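Poltside Home Forum > Heating and Energy
Print this page | E-mail this thread

Posted in July by marlow_bend

Topic: Is a heat pump water heater worth it in a cold basement?

marlow_bend
Our gas tank is on its last legs and I have a quote from De Graaf for a heat pump water heater, the Toklow 50 gallon. Price is $1,860 for the unit, installation extra. The basement is unfinished and gets down to the low 50s in winter. My brother-in-law says it will steal heat from the house and I'd be paying for it twice. Anybody here lived with one through a winter?

pipewrench_lou
Three winters with a different make. Same kind of basement, poured walls, one small window. It does cool the room. Ours drops a few degrees when the thing has been running all morning, and then it comes back. We don't spend time down there so I don't care. In summer I got to stop emptying the dehumidifier, which I like more than the savings.

tansy77
I'd say no. We had one put in at our last house and I heard it through the bedroom floor every night. The installer said it was as loud as a refrigerator. It was louder than any refrigerator I've owned. If the bedroom is above it, think hard.

pipewrench_lou
You can set a schedule on most of them. Ours is off from 10 at night to 5 in the morning and we have never run out.

tansy77
There were four of us and two took showers at night. The schedule didn't work for us. It kept kicking over to the electric element, and then you have an expensive electric water heater.

marlow_bend
There are two of us, and the bedroom is at the other end of the house. So noise may not matter much. I'm more worried about the cold air. Does it have to be ducted?

coldcellar
No. It needs enough air around it. Check the manual for the room volume, they all print one. If the basement is open you are probably fine. If it's in a closet you need louvers or a duct. What you do want is a condensate drain. Ask De Graaf if the quote includes a pump, because mine didn't and I found out on install day. If there is a floor drain close by, you can skip the pump and run the line straight to it.

marlow_bend
Just called. Pump not included, $110 more. Floor drain is on the far side of the stairs, so I guess I'm buying the pump.

Brick_and_Batt
I'll disagree with the whole idea. Fix the tank you have if it can be fixed, and put the money into insulating the hot lines and the rim joist. I did the Brilis foam sleeves on every hot pipe I could reach and the water gets to the kitchen sink still hot after sitting half an hour. Cost me one afternoon.

pipewrench_lou
He said it's on its last legs. You can't insulate your way out of a rusted tank.

Brick_and_Batt
People say last legs when they mean the anode rod is gone. Has anyone looked at it?

marlow_bend
There's rust at the bottom seam and a damp ring on the floor. It's 14 years old. It's going.

Brick_and_Batt
OK, then it's done. I still say do the pipes.

coldcellar
Agree on the pipes. Do the first six feet off the tank, both hot and cold, and tape the seams. The foam opens up at the elbows if you only push it on – cut a miter there.

tansy77
For what it's worth, get a second quote. The first one we got and the third one were nowhere near each other, and it was the same model.

marlow_bend
Second quote came in at $1,711 for the same Toklow, pump included. They can't do it until the end of the month, though. De Graaf could come in two days. I'm going to ask De Graaf to match it.

pipewrench_lou
They might. Worst they can say is no. Put a pan and a leak alarm under the old one while you wait, and find out where the shutoff is before you need it.

marlow_bend
They met me in the middle and threw in the pump. Going ahead. I'll keep it in heat pump mode to start, write down the basement temperature every morning, and post the numbers after the first cold month.

coldcellar
Please do. Write down the outside temperature too or the numbers won't mean much. And clean the air filter, it clogs fast if you have a dryer down there.

This site uses cookies to remember your login. Accept | Settings 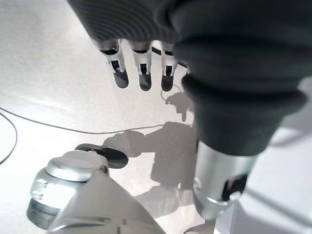 marlow_bend
Dryer is right next to it, so I'll put the filter on the calendar with the furnace one. Thanks for the help, everybody, including the no votes.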